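Folding black T-shirts on the bed: they come out skewed and pick up lint
Laundry and Clothing Care > Folding and storage
Posted by Yareli Robles 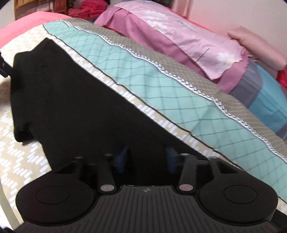 I fold on the bed, on top of the comforter, since the apartment has no table large enough. Method at present: shirt spread out, one fold across the body, sides in, then thirds from the hem. The first fold looks straight when I make it. By the time the sides are in, the collar and hem no longer line up and the finished packet is wider at one end. The drawer is 473 mm wide inside and I want four stacks side by side, so a packet that flares at one end spoils the whole row.

Second problem is lint. Black cotton picks up pale fibers from the bedding. I own a Briltix roller and go through a lot of sheets.

Is the bed the cause of either problem, or is it the order of the folds? Mattress is firm. The shirts are plain crew necks, mostly medium weight, machine dried on low.

4 replies, 3 shown (1 removed by poster)

Jacinto Varela
Buy a folding board. Prolen makes one, any of them will do. Mine has lasted for years. For lint use a damp hand.

Soledad Ledesma
Two separate matters.

Skew. A quilted or padded surface gives under the hand. When you press a crease into it, the fabric on top is pushed along by a small amount, and the lower layer stays where it was because it grips the bedding. Repeat over three or four folds and the error is visible. You can reduce it without leaving the bed:

Lay a rigid sheet under the shirt. A large cutting mat, a drawing board or a piece of hardboard with taped edges all work. It should be longer than the shirt body.

Start face down with the shoulder seams level. Pull the side seams straight from the hem, lightly, until the hem lies flat. Any crumple left in the hem at this stage will be in the finished packet.

Fold the sides before anything else. A diagonal or crosswise fold made first leaves you with nothing square to measure from. Bring one side in to a line running from mid-shoulder to hem, lay the sleeve back on itself at 90 degrees to the body fold, and repeat on the other side. Check that the strip is the same width at shoulder and hem. Then fold from the hem toward the collar.

Do not use a printed pattern as a guide for the fold. Chevrons and diagonal bands pull the eye off square. Use the shirt's own seams.

Width. Your drawer divided by four gives a little over 118 mm per stack. That is narrow for an adult shirt folded flat. Fold the strip in half lengthwise before folding up from the hem, and store the packets on edge. Leave a few millimeters of clearance per stack or they will bind when the drawer opens.

Lint. The board helps here too, provided it is smooth. Turn the shirts inside out before washing and keep them out of any load with towels or new bedding. Clean the dryer screen before the load, and take the shirts out promptly. If the comforter is the source, a plain cotton sheet laid over it during folding will catch most of what it sheds.

Chun-yin Mak
Agree with Soledad on the order of folds. One correction: face down is not required for plain crew necks, only if you want the front showing at the end. Seams are easier to see on black fabric with a lamp placed low and to one side, as the ridge throws a shadow. Overhead light flattens everything.

Also check the shirts themselves. Cheap tubular knits twist after washing and the side line (or seam, if there is one) wanders toward the front. No folding method will square those up. Hold one by the shoulders and look at where the sides fall at the hem.

Yareli Robles
Tested with a hardboard offcut and the sides folded first. Packets are even now, except two shirts which are twisted as Chun-yin describes. Folding lengthwise fits four across. Lint is reduced with a sheet over the comforter. I have not tried the low lamp yet.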